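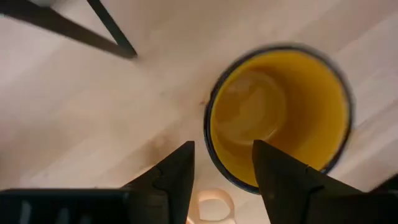
Wrist camera only vs wrist + fixed camera — is my comparison fair?
Posted by Dodell in Imitation learning, October

Trying to reproduce a result on cup grasping. Policy trained on 215 demos, one arm. With wrist view only I get 2 out of 13 grasps. Add a fixed camera beside the table and it goes up to 10 out of 13. Same demos, same number of training steps. Seems too good? Cups vary a bit, plain mugs and see-through plastic ones, some with stuff inside. Start positions done by eye, so could be that. Is it the extra view or am I fooling myself with 13 trials?
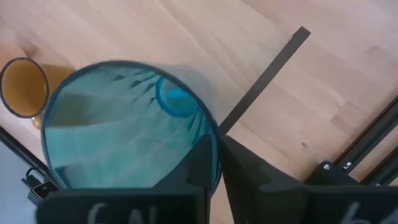
2 answers

Tufa
Could well be real. Looking straight down into a cup you get a circle and not much clue how far off the rim is, and the fingers cover part of it on the way in. Side view gives you height. But fix the starts before you beleive it — tape marks on the table, same spots for both policies, and swap between them each go so the light doesn't drift on you. Also score see-through cups on their own, lumping them in hides a lot. And train each one again with a diffrent seed. One run each tells you very little.

My side view, for comparison. Lens is low, near table height: 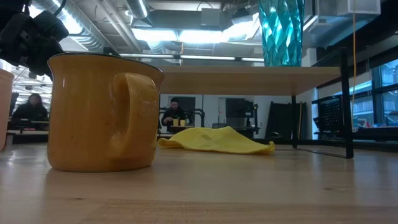

Fixed camera view, yellow mug in front, gripper top left.

Watch the background though. People at desks, windows, all of it gets into training. I crop mine.

Makmont
had the same thing, was the crop size. check the wrist image isnt being squashed when you resize

Dodell
Crop was fine. Taping the table now, will rerun both and post numbers.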